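Lists > Members' list > Events and visits > Re: Open day at Branlow
Posted 29th January by the visits organiser
4 replies | 11 shares

Hello all,

Several of you asked for notes from the Branlow open day, so I have typed up what I wrote down. I have put the original question underneath and answered the points in order.

> I could not get a place on the Branlow visit. Could whoever went
> let us know (1) how they set a job up before it goes near a real
> arm, (2) how long it takes to get one working, and (3) whether
> it is worth the trip for those of us who only do small assembly
> work? Also, is there parking? The Landry visit was hopeless for
> that.

The day started at half past nine in the training room with tea and a short talk. Branlow do handling cells for small firms, mostly picking and placing, and they have 94 cells out with customers at the moment. The talk was mainly about costs and I will not repeat it, as the slides are going to be sent round. After that we were split into two groups. Mine did the simulation desk first and the shop floor second.

1. Setting a job up

Everything is tried in simulation first. They use a package called Zulluvano, which they have had for three years and seem content with. The operator builds a table, puts the arm on it, adds the parts and then runs the task over and over with small changes. The one they had running was a practice task with two small white balls on a green mat, and the arm reaching over from its base at the left end of the table. The room around it is only there as a backdrop. I asked about the tiled floor and was told it came with the package and they had never changed it.

What they do change is the light and where things sit on the mat. The speaker said shadows matter more than you would expect if a camera is going to be used to find the parts, and that a job which only works under one lamp is no use to anybody. The arm's shadow falls across the table in their set-up, and they leave it in on purpose.

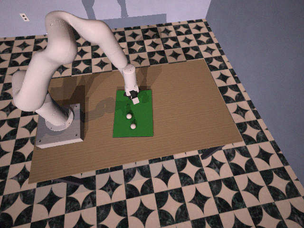

2. How long it takes

The figure they gave for the practice task was 1,445 simulated runs before they would let it near a real arm. That is done overnight on one ordinary desktop machine. After that they allow two days on the shop floor for a simple job and up to two weeks for a fiddly one. Most of the floor time goes on the gripper and on guarding, and very little of it on the movement.

We then saw a real cell putting caps into trays. It did 186 while we stood there and stopped once, when a tray had been loaded the wrong way round. The operator cleared it in less than a minute. It was slower than I had pictured — a quick person would beat it over an hour, though probably not over a shift.

3. Is it worth going

For small assembly work, I would say yes for the simulation desk and perhaps not for the rest. The shop floor part was geared to packing. There was a good question from the back about soft parts such as seals and gaskets, and the answer was that they do not model these well yet and would sooner test them by hand. I thought that was a fair reply.

You can send in a drawing or a sample part beforehand and they will tell you whether it is the sort of thing they take on. There is no charge for this, but they want it two weeks ahead.

Parking: yes, there is a yard behind the building, with room for our lot. Go past the main gate and take the second turning. The bus is the 404 and it stops on the main road, five minutes' walk away. Bring flat closed shoes or you will be kept behind the yellow line. Safety glasses are lent at the door and fit over ordinary ones.

They are running the same day again in March and have offered us another dozen places. Rarura are also thinking of an open day in the spring, but I have no details yet. If you want to go to Branlow, reply to me off the list with your name and whether you would prefer the morning or afternoon group. Those who missed out last time will be put down first.

Regards,
Visits organiser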